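October 23, 2025

Long one tonight, and I'm writing it on the couch with my socks off because the office heating has two settings, off and bakery.

So. Sim day. I've been putting off this entry for a while because every time I sit down to write about the project I end up complaining about Teka instead, and I promised myself this diary would not become a bug tracker. (It's a little bit a bug tracker.) For future me, who will have forgotten everything by December: Teka is the simulator, Dalus is the policy we train inside it, and Kuusk is the planner sitting on top that decides which thing to go for when there's more than one thing. The question I've been chewing on since summer is whether Dalus picks better if we train it on scenes that make no sense. Lights hanging where lights don't hang, household stuff turned every which way, walls in colors no landlord would allow. The opposite camp, which is most of my building, thinks you should train on tidy believable kitchens and let the thing learn what kitchens are like.

I'm in the nonsense camp. I have been loud about it. Which means I have to be right, or at least be quiet about being wrong.

Morning

Got in early, made the bad coffee, and found the overnight run had finished without falling over. First time this week! I did a small dance in the hallway and then remembered the hallway has a window in it.

The overnight run was the big comparison. Same policy, same number of training steps, same gripper, and the only thing that changes is how scrambled the scenes are. Three levels. Level one is tidy: objects sit on surfaces, colors are boring. Level two lets the colors and the lighting wander. Level three is the full attic, where position and tilt get thrown too, and clutter gets pulled from the whole library with no thought for whether a chain belongs next to the paper goods. Then everybody gets tested on the same 40 held-out scenes that none of them have seen, with 12 tries each.

Before looking at a single number I made myself look at the renders. I have a rule about this now. Back in the spring I spent nine days excited about a result that came from the camera being inside a wall, and I'm never living through that meeting again. So I opened a pile of the level three wrist views and clicked through them with my breakfast, a granola bar that had been in my bag long enough to become powder.

They are so ugly and I love them. There's one I kept coming back to, with the paper towel roll hanging at a slant over the left finger and a light bulb above the gap, on that maroon wall I said I'd take out of the color set and then didn't. A screw in front of the roll, too. I've seen enough of these that I've started dreaming in them.
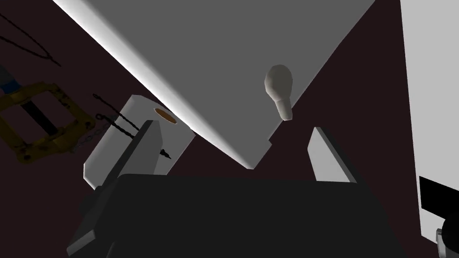
Numbers, finally

Okay. I looked. I held my hand over the screen first like it was a scary movie.

Level three beat level one. Not on everything, and I'll get to that, but on the whole test set it came out 9 points ahead, and it held when I reran the evaluation with different seeds before lunch. Level two landed in between, closer to level one than I would have guessed. I'd always figured color and lighting would do most of the heavy lifting, because that's what you trip over when you move from one room to another. Seems like throwing the poses around matters more, at least for our gripper and our objects. I wrote "POSES??" on a sticky note and stuck it to my monitor, where it joins "CAMERA IN WALL??" and a phone number I no longer recognize.

Where it got worse: thin stuff. Anything like a chain or a cable, the level three policy gets weirdly shy around. It comes in, hovers, backs off, comes in again, and runs out the clock. I watched a bunch of those and it's painful, like watching somebody try to merge onto a highway. The tidy policy just goes for it and gets it more often. My guess (a guess! write that down!) is that in the scrambled scenes the thin things mostly show up as clutter near some other target, so Dalus learned they're what you keep your fingers away from. Then we ask it to pick one up and it's horrified.

I can check that. If I make thin objects the target more often and leave everything else alone, the shyness should go down. If it doesn't, my story is wrong and I need another one. I queued it before I left, so Teka can work while I sleep, assuming Teka is in the mood.

Lunch, and a small argument

Ate at my desk, which I said I'd stop doing. Leftover lentils. Got into it with the tidy-kitchen people over chat, in a friendly way, mostly. Their point is that nine points on a sim test set is nine points in a sim, and that my held-out scenes come out of the same generator as my training scenes, so of course the policy that saw the wildest output of that generator does well on them. And, ugh. It's a fair hit. The test scenes are built with a separate object list and separate wall and floor colors, but the bones are the same. Same camera mount, same way of dropping things in, same physics being a little too generous about friction.

I typed a long defensive answer, deleted it, and wrote "yeah, that's fair, what would convince you?" They said the Druleddale rig. Of course they said the Druleddale rig.

Druleddale is where the real arm lives. It's a long drive and the booking calendar is a bloodbath, but there's a slot open in December and I put our name on it before I could talk myself out of it. So now there's a deadline! I have feelings about that.

Things I want settled before then, so I'm not figuring it out in the car:

Whether the thin-object fix works, obviously. Whether Kuusk should be on or off for the real trials. With Kuusk on, a bad target choice and a bad grasp look the same in the score, and I've been sloppy about separating those. I'm leaning toward off, one target per trial, picked ahead of time and written on paper so I can't fudge it. And whether I bring one policy or all three. All three is the right answer. It's also triple the trials and I get one slot. Maybe levels one and three, and let level two stay home.

Afternoon slump

I spent way too long on the failure videos. There's a kind of grasp where the fingers come down lined up perfectly, and the object is sitting right there, and the whole arm drifts sideways by a hair and closes on nothing. It shows up at every level so it can't be the scrambling. I thought it was a delay in the action queue. Changed the queue. Still there. I thought it was the wrist camera offset, so I measured it against the model file and it's fine, it's exactly what it says it is. By four I was reading the gripper controller line by line with my chin on the desk.

Didn't find it. I did find a comment from past me that says "fix this later" above a number with no units. Thanks, past me. I changed it, ran a handful of scenes, saw no difference, changed it back, and left a new comment saying I'd done that. The tradition continues.

One useful thing came out of the slump: I started tagging failures by hand, with just a few labels. Missed, dropped, hovered, hit something, weird. I'd been leaning on the success rate alone, and two policies with the same rate can be failing in completely different ways. Level one bumps into stuff a lot. Level three hardly ever bumps, it hovers. If you were putting one of these near a shelf of someone's nice glasses you'd want the shy one, even with the lower score on cables. That should go in the write-up, and I want it in the body and not buried in the back where I usually put the interesting parts.

"Weird" is too big a category, by the way. Need to split it up. Tomorrow.

Evening

Walked home the long way, past the bakery, bought a loaf I didn't need. It's getting dark early and everyone's porch lights were on, and I caught myself looking up at a bare bulb over somebody's steps and thinking about what angle I'd come in at. I need a hobby that has no grippers in it.

I'm happy, though. Tired and happy. I've been carrying this idea around for months on not much besides stubbornness, and today it got some legs, with one very reasonable objection and a date to go answer it. I'd rather get the objection now over lentils than in front of a room.

To do, so I can sleep:

Check the thin-object run first thing. Look at the renders BEFORE the numbers.

Split up "weird."

Ask for a second test set built by somebody who isn't me, with none of my generator in it. The tidy-kitchen people might even do it if I bring them the bread.

Take the maroon out of the color set, or admit I like it and leave it alone.

Buy socks.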